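My belt obsession and the great tote question

So I promised an update on the sorting corner, and then it was June and I hadn't written a word. Sorry! Those of you who have been around since the garage days know that Pultden is basically me, a lot of secondhand toys and a label printer that hates humidity. We're in a proper unit now, 800 square feet with a roll-up door and a bathroom whose light works if you hit the switch twice, and most of what I've been doing lately is figuring out how stuff should get from the door to the shelves without me carrying every last bit of it.

For the longest time the system was piles. A pile by the door, a pile to wash, a pile to look at again when I was in a better mood. I don't have anything against piles, I grew up in a pile house, but plastic food and loose balls roll. They roll under shelving, they roll into the bathroom, and one Saturday I stepped on a play lemon and took a whole rack of jigsaw puzzles down with me. My hip was purple for two weeks and I'm still finding bits of sky.

That was the weekend I started looking at used conveyors. I'd been picturing something straight and boring, like at the grocery store. But then a curved one came up, from a place called Halvorsen that was clearing out its packing room, and I drove out there telling myself I was only going to look. (I have said that about two cats.) The curve is what makes it work in here, because our unit has an awkward corner by the breaker panel that you can't block, and a straight run would've gone right across it.

And the color! I can't get over the color. It's this deep, shiny forest green, like an old library lamp, and it makes every toy you put down on it look better than it did in the donation bag. I've started taking my "is this worth listing" looks right there on the belt. Stuff that seems pretty dingy on a gray folding table suddenly looks like candy. 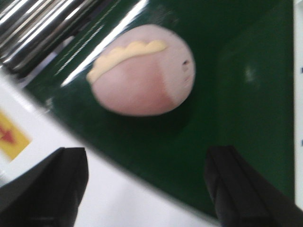 Pink with a wavy yellow trim. I want it to be a cupcake so badly.

I still can't decide what to do with the pink ones, by the way. There's a whole category of toys in this business that I file under "soft round something," and they're the hardest things to sell because people don't know what to type in the search box. Is it a cake? An egg? A hat for a very small bear? I've listed things as "pastry, maybe" before and they sat there for months, and then I changed one to "squishy pink dessert" and it was gone before lunch. So now I keep a running list of words that work. Dessert works. Vintage works, but only if it's true. "Assorted" is death.

Little dark marks are the other thing. Every round toy gets them sooner or later, and I go back and forth on how much time to spend. My rule at the moment is one go with a damp cloth, one go with baking soda paste, and if it's still there after that I mention it in the listing and knock a dollar off. I used to scrub until the color came up with the dirt, and I ruined a really sweet old apple that way. A mark is fine. People buying secondhand toys know they're buying secondhand toys, and the kids certainly don't care.

The shine has a downside, I'll admit. The overhead lights bounce off that green like crazy, and if you're trying to read a tiny date stamp on the bottom of something you end up leaning around with your hand over your eyes like a sea captain. I tried switching off one row of lights and then I couldn't see the labels. I tried a lamp with a bendy neck and it just gave me a second glare. For now I pick the thing up and walk it over to the window, so there goes some of the carrying I was supposed to be saving.

Keeping it clean has been easier than I expected, though. Warm water, a drop of dish soap, microfiber cloth, then a dry cloth. I did try a spray called Zallora that somebody at the hardware store swore by, and it left a film that squeaked, so that bottle lives with the window stuff now. Glitter is the enemy. If a bag comes in with anything glittery in it, it gets opened outside.

OK, totes. I got more emails about totes than about anything else I've ever written, which says something about all of us. The cardboard boxes are gone. I loved them because they were free, but they get soft at the bottom and they shed, and you can't wash a box. I tried some collapsible crates from Roltix next and pinched my thumb in the hinge twice in one morning, so those went to my sister for her trunk. What I want is plain white with solid walls and a good fat rim to grab. White on the inside matters more than you'd think, by the way. When I look down into a pale bin I can see right away if there's a doll shoe left in the corner. In a dark one I'd miss it, and then I'd be emailing a very disappointed six-year-old's mom.

The ribs on the outside are a nice touch too. They stop the walls from bowing when I've got a load of wooden blocks in there, and I've had one of mine filled with up to 20 pounds of train track with no complaints. And I'm a sucker for the slogan. I know it isn't really made just for me. I choose to believe it anyway.

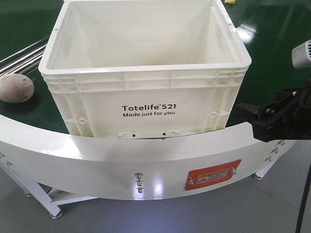

Eugénie Tanguy wrote back after my last post that I'm going about it all wrong, and that a tote should never be the same color as the things around it, so hers are bright orange and she hasn't lost one in years. She also thinks I should sort by size before I sort by kind, since small things sink to the bottom and get forgotten down there until Christmas. She has a point about the sinking! I've fished some very sad little ducks out from under a heap of plastic vegetables. But orange, Eugénie, next to that green? I'd feel like I was working inside a pumpkin patch.

I did give the size thing a try for a week. Big stuff went straight to the wash shelf, medium stayed on the belt to be looked over, and the tiny stuff went into muffin tins, which I'd recommend to anyone with a toy problem of any size. It was quicker, I think. The trouble was that sets got split up. A tea party would come in as one happy family in one bag, and by the end of the morning the pot was on one side of the unit and the spoons were on the other. So I'm back to kind first, and then size if I have the energy, and I keep the muffin tins because they make me happy.

Next thing on the list is somewhere to park the empties. Right now they stack by the roll-up door, and every time there's a delivery I have to move the whole tower. I found a wheeled rack for $67 that would slide in next to the breaker panel and roll out again if the electrician needs to get in, and I've had it sitting in my cart since Saturday. If you've got one like it, tell me whether the wheels lock properly, because our floor slopes toward the drain and I've had enough things roll away from me for one year.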